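Aug 23, 2021
Workshop notebook, Ultdale building, ground floor

Toilet supply and fill valve tests, continued from the July pages.

Started with the tank refill problem. The Rakberg fill valve still hisses for a while after the float comes up. Took the cap off, rinsed the seal, put it back. Hiss is shorter but it has not gone away.
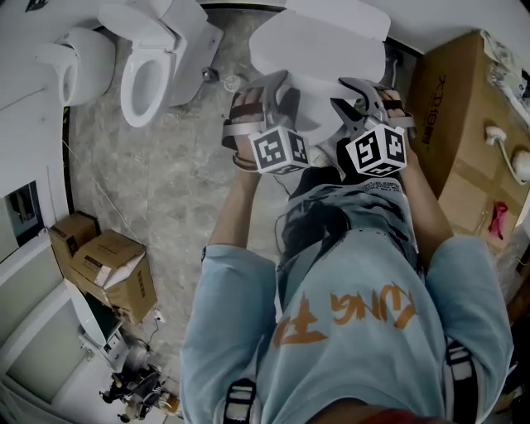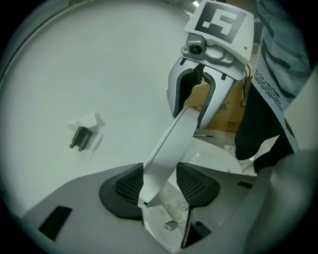
Next was the supply pressure. Gauge on the outside spigot read 3 bar with everything closed and dropped to 2 with the laundry tap wide open. That is a bigger drop than I expected on this run. The shutoff at the wall is the old multi-turn kind and I suspect the washer in it is swollen. Did not take it apart today, no spare on the shelf.

Refill time with the shutoff fully open was fine. With it closed down a turn the refill got slow and the hiss went away completely, so the noise has to do with flow through the valve seat. Same thing we wrote down in July for the Prilport valve, only the Prilport was quieter to begin with. I would still pick the Rakberg for the height adjustment. The Prilport stem has to be set before it goes in the tank, and if you get it wrong you drain everything and start over.

Dye test on the flapper: blue tablet in the tank, lid on, left it through lunch. No color in the bowl when I came back. Flapper is good. So the water loss on the meter is coming from somewhere else. Could be the overflow tube, if the float is creeping up at night when the street pressure rises. I set the float two notches lower and marked the waterline in pencil on the inside of the tank. Check the mark in the morning before anyone flushes.

Meter reading at the end of the day, last digits 852. Please write the morning reading next to it and not on a sticky note. The last one fell behind the radiator.

Supply hoses. The Nasrallah braided hose came in and it is the wrong length again. It reaches, but only with a tight bend right at the nut, and I don't want to leave it like that. Put it in the bin with the other long ones. If someone is ordering, get the next size up and check that the tank end has the plastic nut. The metal ones crack the shank if they are overtightened, and we have lost two fill valves that way.

Wall shutoff weeps a little at the packing nut when the handle is halfway. Snugged it an eighth of a turn and it stopped. Paper towel wrapped around the stem so we can see if it starts again.

To do:
- washer and packing for the wall shutoff
- morning meter reading and pencil mark
- longer hose
- repeat the pressure drop with the laundry tap closed and the upstairs sink running
- find the good basin wrench, it is not on its hook

If the waterline is above the pencil mark tomorrow I will put the pressure gauge on overnight and leave the needle that holds the maximum. If it is on the mark, the next place to look is the hot side under the upstairs sink.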